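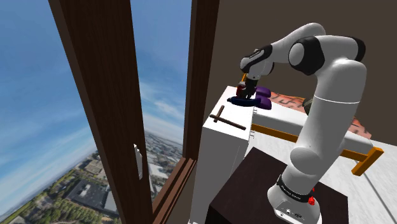
1. Before you touch the controller

Hi again, everybody. These are my notes for the demonstration unit, cleaned up a little from what I said out loud, because several of you told me I talk too fast (I do!). Read them before you book time on the simulator, and bring them with you.

We spent the first part of the course writing down what the arm should do, one target at a time. From now on you're going to show it instead. There are two ways to do that and you'll hear me use both names all the time. Kinesthetic teaching means you take hold of the real arm and push it through the motion with your hands. Teleoperation means you drive it from somewhere else with a controller, and the arm follows. In simulation there's nothing to grab, so everything in this handout is teleoperation. The hands-on kind comes later, with Duarte Mota, and he has his own handout for it.

The room you'll be working in is the one we call Plendel. It has the arm on its stand, a white cabinet with things lying on top, a bed with an orange wooden frame, and a window with a whole city under it. I like Plendel a lot, and I've lost a fair amount of time looking out at those clouds. Try to do that between takes!

2. What counts as a demonstration

A demonstration is one complete try at one task, start to finish, with every joint position and every gripper command saved along the way. If you stop to think for a while in the middle, that's saved too. If you bump the purple thing on the way to the dark blue one, saved. The learner doesn't know which parts you meant. It sees a person hovering over a pile and then reaching in, and it will happily learn to hover.

So plan the reach first. Say it to yourself before you start recording: which object, which side I'm coming from, where my fingers go, where it ends up. Teodora Jurić used to make her students say it to a partner, and I've stolen that from her. You'll feel silly for the first few takes and then you'll stop noticing.

A good take for this unit looks like this:

Start from the rest pose, with the gripper open.
Move above the object at a comfortable height.
Turn the wrist while you still have room to turn it.
Come straight down, slowly.
Close, wait for the contact reading to settle, and lift.
Carry it to the goal and set it down. Don't drop it from the air.
Open, back away, and end the recording.

Please don't skip the last one. People get excited when the object lands and hit stop with the fingers still around it, and then the learned policy never lets go of anything. Vignesh Unnithan had a whole set like that last year, and he was very nice about it when I asked if I could tell you.

3. Things that touch each other

Most of your trouble will come from overlap. When two objects are lying partly on top of each other, the fingers that go around one of them will very likely catch the other as well. Look at how they cross before you pick a side. I usually go for whichever one is on top, near an end that sticks out, and lift it a tiny bit before moving sideways. If the neighbor comes along for the ride, put both down and start a new take.

Sticks are their own kind of fun. A thin rod lying flat wants to be pinched across its width, so your wrist angle has to match the angle of the rod, and that's hard to judge from one camera. Switch views! I can't say this enough. From one side the fingers look perfectly lined up, and from another you see they're a full finger's width too far forward. Check from two views before you come down, every single time, even when you're sure.
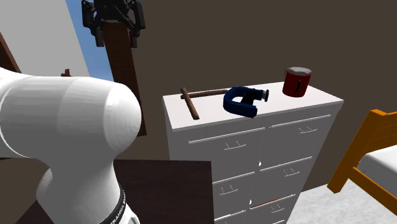

Mellbridge, March

I wrote this next part after an afternoon of driving the arm myself, so it's closer to a diary than a lesson. I've left it the way it was.

Practice on the dresser top. Two sticks on the left, one running toward the front and the other across it, then a blue C-clamp on its side, then the red mug with its gray lid back in the corner. I wanted to see which of these I'd give to a beginner. My first guess was the mug, and I still think so – it stands up, and the shape is easy to read. But it's at the back of the top, close to the wall, and that changes how you come in. Plan on coming down from above, and keep the wrist away from that wall.

The clamp I'd save for your second session. Its open end points to the right, so there's a gap between the curved part and the screw, and it's very tempting to aim for the gap. Take the thick part of the body. A grip on the screw end leaves most of the clamp hanging off to one side, and then you're fighting the swing through the whole carry.

For the sticks, go to the end that's clear of the other stick. Same rule as section 3.

Also, the arm itself gets in your way. From the view behind the shoulder, that big white joint covers a good piece of the room, and I kept leaning sideways in my chair as if that would help. Use the other camera.

4. What to hand in

Each pair records 30 takes of the same task, with the same object and the same goal. Change the starting spot of the object between takes, but keep your approach the same. If one of you always comes from the left and the other always comes from the right, the learner may try something in between, and in between is usually where the object is. Agree on a side before you start.

Trim the idle time at the beginning. Leave the rest alone, please, even the wobbly bits. A small correction in the middle of a reach is useful, and I'd much rather have it in there than have you redo everything until it's smooth.

Throw out a take if the object fell, if you grabbed the wrong thing, or if you lost the connection. Keep a short log of what you threw out. One line each is plenty: "caught both sticks," "ran into wall," that kind of thing.

Upload the takes and the log to Oremari by 5/15/19. Cap each take at 120 seconds. The recorder cuts off there anyway, and it doesn't warn you.

5. Booking and help

Sofia Vilela runs the sign-up sheet for the simulator stations, and Urszula Ostrowski is in room 16 if the controller won't pair. If it pairs but the arm moves the opposite way from your hand, check whether you've switched camera views and forgotten about it. I do this every week. Otherwise write to me, and put your pair number in the subject line so I can find your takes.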